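I almost skipped the pressing plant tour. It was raining, I'd slept badly after the Hasmont gig, and the bus out to Sisovholm takes forever. But Emanuel Pascu had put my name on the list, and I've been buying noise and drone records long enough that it seemed silly never to have watched one get made. So I went, with a bag of sandwiches and wet socks, and I'm very glad I did!

The plant is in an old dairy building on the edge of town. They do short runs mostly, the kind of pressings that small experimental labels live on. The minimum order is 100 copies, and Emanuel told us the biggest job they took last year was 1322, for a doom band whose name I promised to keep quiet until the reissue gets announced in May. There were a dozen or so of us on the tour, nearly all in black hoodies, and at least half making things at home that their neighbors hate.

We started in the cutting room, which smells like warm electronics and old coffee. The lathe was running when we walked in, and you have to stand still and shut up, because footsteps can end up in the groove (a guy behind me whispered that he'd pay extra for that). The side being cut was from the new Floltthorpe record, a slow, grinding thing with a low rumble under it that never lets up. I asked how you get that much bass onto vinyl without the needle jumping out, and the answer was that you mostly don't. You fold the low end to mono, you turn the whole side down, and you have an awkward phone call with the artist.
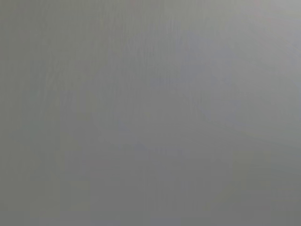

Vaughan Harawira disagreed with that pretty loudly. He said the phone call only gets awkward when the side is too long, and that anybody handing over 24 minutes of sub-bass has it coming. Keep it to 16 and you can leave a lot more in. Then the two of them went at it for a good while, with the rest of us looking back and forth like it was tennis. I'm on Vaughan's side, for what it's worth. Most harsh noise albums are too long anyway, and I say that as somebody who owns far too many of them.

Next came plating, where the lacquer gets its metal coating, and I'll admit I drifted a bit. It's tanks and fumes and a lot of waiting. The part that woke me up was hearing how a locked groove survives all this. Şimşekoğlu (one person, one name, two tape decks) had an entire B side of locked grooves done here, and every test pressing had to be checked by lifting the needle and putting it down again, over and over, all afternoon. The staff still hum one of them.
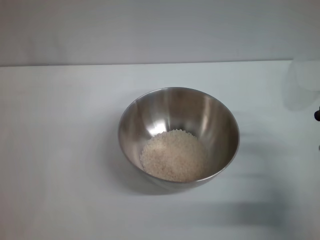 The press floor

Okay, this was the good bit. The presses are loud, a steady hiss and clunk that I could've listened to for an hour, and I wasn't the only one holding up a recorder. A puck of hot vinyl goes in, the labels go on both sides, the thing closes, steam, and out comes a record with a ragged skirt around it that gets trimmed off. The trimmings go back in a bin to be ground up. If you've ever bought one of those cheap "eco-mix" copies in a murky color, now you know.

We got to hold a fresh one, still warm and a little floppy. It was the Floltthorpe A side, test pressing number 2, and they let us hear it on the shop turntable. What a nasty piece of work that record is! There's a scraping sound halfway through that goes right into your back teeth, and then everything drops away and you're left with a voice, very dry, reading what might be a weather report. I'd heard the digital promo and liked it fine. On this thing I had to sit down.
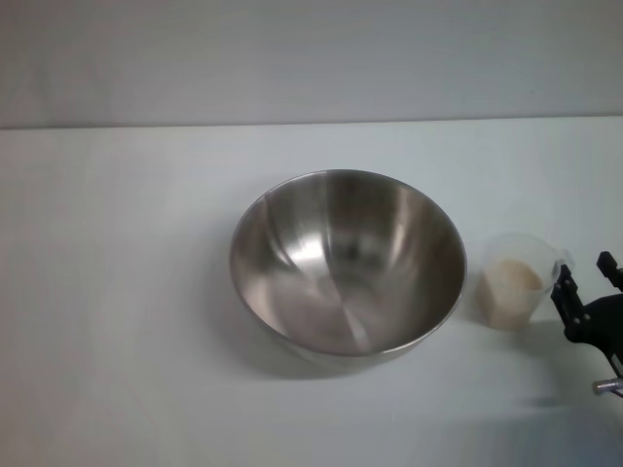
Sisovholm, 29 April 2026

After that there was coffee and a table of overstock to dig through. I came home with three tapes and a split seven-inch in a sleeve so badly glued it was already opening on the bus. The catalog number is 701, if anybody's hunting for it, and the Hasmont side is the keeper. The other side has a drum machine I can't forgive. 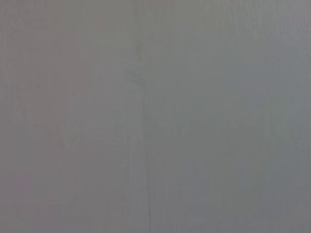 Low End Listening Club: Trips and Visits

They're running the tour again in May, and it's free, but you do need to get your name down ahead of time. Bring earplugs for the press floor and cash for the overstock table, as the card reader wasn't working when I was there. Take the early bus, too. I took the late one and missed the first ten minutes of the talk on lacquers, and Emanuel has already reminded me of it twice.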